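Skip to content
Home » Bench diary » October, the cable and the fingers

Previous Next

October, the cable and the fingers

I came to the lab at 7:40 and the heating was still off, so I kept my coat on for the first hour. Coffee from the machine downstairs. It has a new kind of beans and I do not like them, but I drank two cups.

The plan for the day was only maintenance. Yesterday evening the right arm gave me the same warning again, a short drop in the signal from the wrist camera. It comes when the wrist turns far, and it goes away when the wrist turns back. I wrote it down in the log as entry 231 and went home, because after six I make mistakes with small connectors.

So in the morning I put the arms in the service position, switched off the motors and followed the cable with my fingers from the wrist to the elbow. The insulation was good everywhere. The problem was the clip. Somebody (I think me, in spring) had closed it too near to the bracket, and the loop had no room to move. I opened it, gave the loop more length and closed the clip again farther back on the arm. Then I turned the wrist by hand to both ends, very slowly, and watched that the cable does not rub on the edge. After that I did the same with the left arm, although the left arm never complained.

The fingers took more time. We print them ourselves from the Prasent drawing, and the flexible ones get small cracks where the ribs meet the outer wall. I bend each finger under the desk lamp and look. If a crack opens, the finger goes in the bin, and if it stays closed I permit it one more week. I found one bad finger and changed it. The screws go in by hand first, then with the small torque driver from Ketilsson, always crosswise. I used to do it in a circle and the finger sat a little crooked. It is a thing you see only later, when the can slips.

Lunch was late, soup and bread. It rained very hard against the window and I was glad that I did not take the bicycle.

After lunch I did the zero position and the camera check, then the sorting test with the cans and the cups. I like this test. It is simple, and a bad finger or a bad cable shows itself quickly.

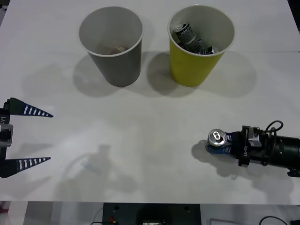

Sorting test in the afternoon, a silver can in the right gripper.

I put the speed at half for the first runs and stood next to the stop button with one hand near it. The new loop moved as I wanted. No warning. Then full speed, also no warning. I let it work and sat on the stool with the notebook on my knee, and I must confess that I looked more at the rain than at the arm for some minutes.

The grip force needed some thinking. The value in the Orard software was 3855, in its own units, and I do not remember who put it there or why. For a full can it is fine. An empty can makes a small sound, and this small sound is the wall bending. I went down in steps until the sound stopped and finished at 2000. With this value the can still does not turn between the fingers when the arm accelerates, at least not on the side I could see. I wrote both numbers in the log with the date, so that the next person does not need to ask the same question as me.

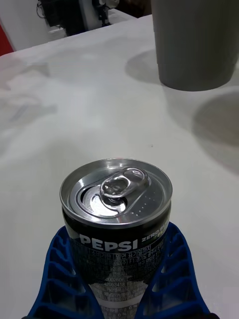
I also checked the height of the closing point. The instruction from Sesdale says to grip at the middle of the object, and for a box I agree. A can that stands upright is different, because there the fingers can come near to the table, and if the zero is wrong by a little, the tips scratch it. I put a sheet of paper on the table, moved the open gripper down to the lowest point of the program and pulled the paper. It came out freely on the left arm. On the right arm it pulled a bit, so I raised the point by 2 mm and tried again. Free.

At 5:15 I cleaned the table with the alcohol wipes, made the backup of the settings and switched off. My back hurts from the stool. I should ask for a proper chair, but I say this every autumn.

Open for tomorrow: print two spare fingers — the blue material is almost finished, order more — and put a mark with the white pen where the clip must sit. Also buy bread on the way, there is none at home.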